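Zonero Disc Player Software: User Guide
Section 4. Choosing Audio and Subtitle Tracks on Multi-Language Discs

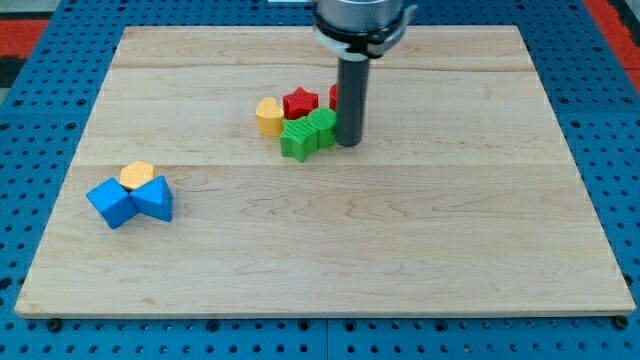 Figure 4-1. Wooden board on a blue pegboard table.

Many animated films on DVD and Blu-ray carry more than one English dub along with the original language track. This section covers how to pick a track, how to match it with the right subtitles, and how to save your choice so the player remembers it. The steps apply to version 10 and later, on a computer with a built-in or external disc drive.

4.1 Before you start

Close any other program that is using the disc drive. Check that the region setting in Zonero matches the region printed on the case. If you are not sure where to find the region setting, see page 203.

CAUTION: Most DVD drives allow only a small number of region changes. When the counter reaches zero, the last region you chose is permanent. Uninstalling Zonero does not reset it.

4.2 Selecting an audio track

1. Insert the disc and wait for the main menu.
2. Start the film from the disc menu, then press Pause when the opening credits appear.
3. Open Playback > Audio. All tracks on the disc are listed by language and format.
4. Click a track to select it.
5. Press Play and listen to a few lines of dialogue.

If two tracks show the same name, for example "English 2.0" and "English 2.0," the disc does not label its dubs. Play a short part of each one. You can then right-click the track and choose Rename. The new name is kept on your computer and nothing is written to the disc.

NOTE: Commentary tracks are often stored as a normal English track. If you hear people talking over the film, go back to step 3 and pick another track.

4.3 Matching subtitles to the audio

A disc may hold two kinds of English subtitles. Full subtitles translate all of the dialogue and are meant for the original language track. Signs and songs subtitles translate only on-screen writing and lyrics, and are meant for the dubs.

1. Open Playback > Subtitles.
2. With the original language track, choose the full subtitles.
3. With a dub, choose signs and songs, or choose Off.
4. To move the text, open Subtitle Position and drag the slider. The default is 20.

Captions for the deaf and hard of hearing are listed separately as CC. On older discs they may follow one dub only and will not match the wording of the others.

4.4 Saving your choice

1. Set the audio and subtitles as described above.
2. Open Playback > Remember for This Disc.
3. Type a name for the entry, such as "Mevwood, older dub."
4. Click Save.

Zonero can store settings for up to 400 discs. After that, the oldest entry is removed each time you add one. To protect an entry, click the lock next to its name in the Disc List.

Each disc in a box set needs its own entry. Saving disc one of a series does not change disc two.

4.5 If something goes wrong

The Audio menu is gray.
The disc is still in its menu. Start the film first.

The track goes back to the original language at each chapter.
Some discs reset the audio through their own menu commands. Open Settings > Disc and turn on Ignore Disc Audio Commands. Discs published by Dradgate before March need this setting.

The voices are out of step with the picture.
Open Playback > Audio Delay and press Reset. If the delay comes back, restart the film from the disc menu.

There is no sound on one track only.
Your speakers may not support the track's format. Go to Settings > Sound Output and choose Stereo. Users of the Solberg external drive should also install the latest drive update.

Guide updated 1 December 2020. Section 5 covers bonus features and image galleries.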